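Parkcombe bench notebook, May, just after lunch

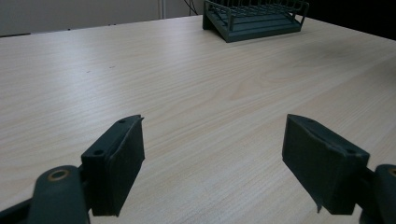 So the dish rack task is going better than I figured it would! Dinesh Sundaram went through the morning's demos while I ate, and he kept 146 (the rest are mostly me starting over because I grabbed at a bad angle). The running total is 889. I'd love to hit a thousand before we pack up for Brustdale, but my wrist has opinions.

Longer chat with the kitchen crew today. They've been hearing "automation" since winter and mostly they want to know who's going to be on the evening wash. Fair question, and I don't have the whole answer. The plan as I understand it: the arm takes the racking, people keep the scraping and the glassware, and the late shift drops from four people to 2 on quiet nights, with the other hours moved to prep. Some like that. A couple really don't - they picked lates for the pay bump, and prep doesn't have one. I said I'd bring that up and I will.

They also taught me more about stacking in ten minutes than I'd worked out in a week (big plates from the back, always). Redid the task sheet to match.

To do: new finger pads, the right one is chipped and has a strip hanging off the corner. Re-check demo 49, Dinesh thinks the timestamps slipped. Ask about the late pay.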